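Teaching a Home-Built Arm to Pick Up Laundry – Part 3: Getting a Good Grab on Heavy Knits

Welcome back to the Witthorpe arm build! If you followed parts 1 and 2 you have a working arm, a gripper that opens and closes on command, and a table it can reach all of. Now comes my favorite bit – handing it some clothes!

T-shirts are easy. Thick gray sweats are where the fun starts, and everything below was worked out on our bench at the Voscombe shared workshop.

What you need

The arm from part 1, bolted down
A wrist camera with its cable clipped along the arm
One thick knit garment, washed a few times so it drapes
A flat table with clear space in front of the arm

Step 1. Set the closing force

Open the gripper settings and start at 200. That is raw units on our motor driver, so yours may differ. Close on a single layer of cloth and tug. If it slides out, go up in small steps. Rommel Lagman likes his much tighter than I do, but I kept finding pinch marks in the fleece.

Step 2. Pick the grab point

Drop the garment in a heap and aim for the highest fold. Don't aim for the middle of the heap! On thick fabric the highest fold gives the fingers something to close around, and the rest follows it up.

Step 3. Lift slowly, then stop

Raise the arm until most of the cloth hangs free, then hold for a count of 11 before doing anything else. Heavy knits swing a lot more than you'd expect, and the camera is no use until they settle.

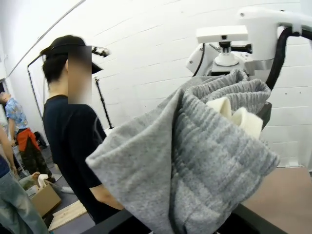

Gray knit in the gripper at Voscombe, bunched at the top with the folds hanging down.

Look at how much of the camera view the cloth takes up. If your software hunts for edges or corners, have it ignore anything cream or off-white that pokes out between the folds. Ours kept picking those bits as a corner until Titilayo Uzor added a color check – such a simple fix, and I love it.

Step 4. Lower and spread

Bring the arm down while moving it away from the base, so the bottom of the garment touches first and drags out flat. Open the gripper only when the last fold is on the table.

Step 5. Log it and go again

Save every try, good or bad. We're at 1,534 grabs so far, and 1,383 of them held all the way to the table. I still get a kick out of every single one!

Part 4 will cover sleeves. Bring a hoodie.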